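Ticket 207: Sim success rate drops after tray wall change
Project: Fisum
Status: Resolved
Opened by: Ásdís Kárason
Assigned to: Oluf Hjaltadóttir

Kárason:
Tray picking baseline no longer reproduces. The April result was 26 failures in 300 episodes. The same policy checkpoint on the current build gives 207 failures in 300. Seeds, camera pose and action scaling are identical. Most failures are a fingertip contact during descent, logged before the gripper closes. Episodes that target pieces near the left wall are worst.

Hjaltadóttir:
Ran the checkpoint on the old build and got the April number back, so the weights are fine. Diffed the two scene files. The only geometry change is the tray wall, now built from flat segments. Stepped one failing episode and stopped it with the gripper open above the tray.
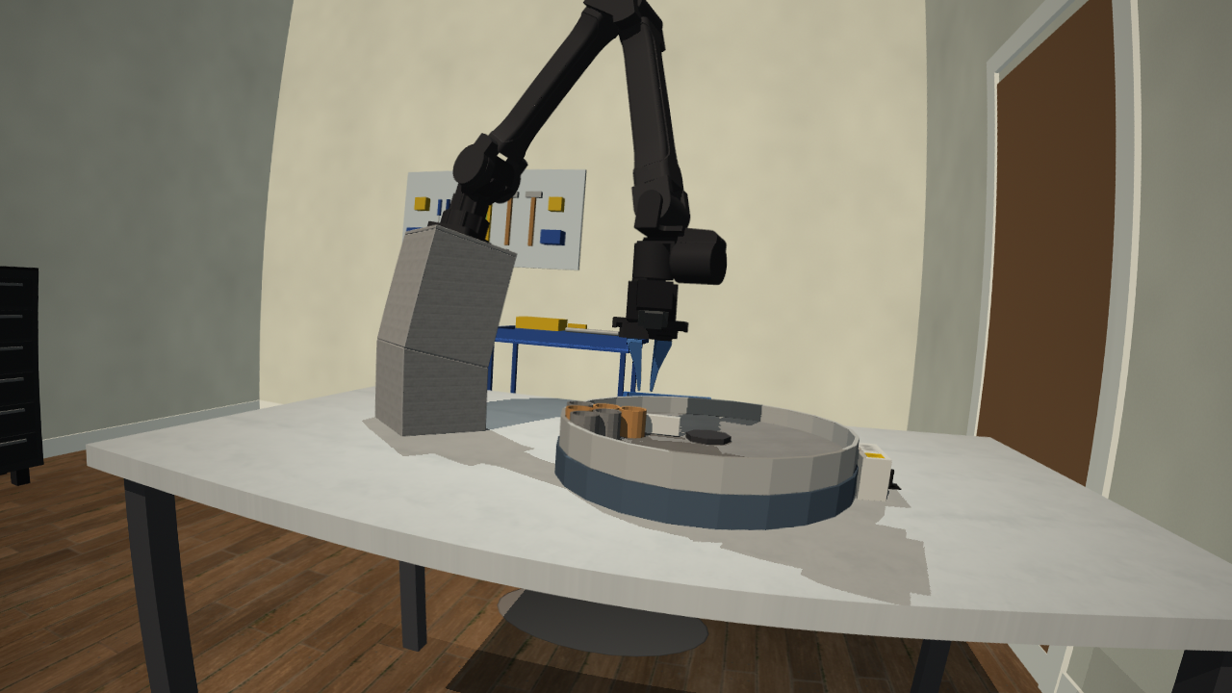
Fig. 1. Gripper over the tray, fingers open, fingertips just above the far rim. Pieces are grouped toward the left side.

Hjaltadóttir:
The rendered wall looks correct. The collision mesh does not match it. The importer wrapped the whole tray in one convex hull, which closes the top, so the fingers hit an invisible lid at rim height. The few successes are on pieces that settled partly through the hull at reset.

Kárason:
Can we keep the segmented wall? The Damgaard comparison depends on it.

Hjaltadóttir:
Yes. Turned off the automatic hull and gave each wall segment its own box collider, plus one for the floor. Contact margin left at default. Reset now lets the pieces settle for 6 seconds before the first observation.

Kárason:
Reran all 300 episodes on the patched scene. 26 failures, same as April. No contacts logged at rim height. Results from the broken build are marked invalid in the run table and should not go into the method section.

Closed 2026-07-15. Importer check for open containers moved to a separate ticket.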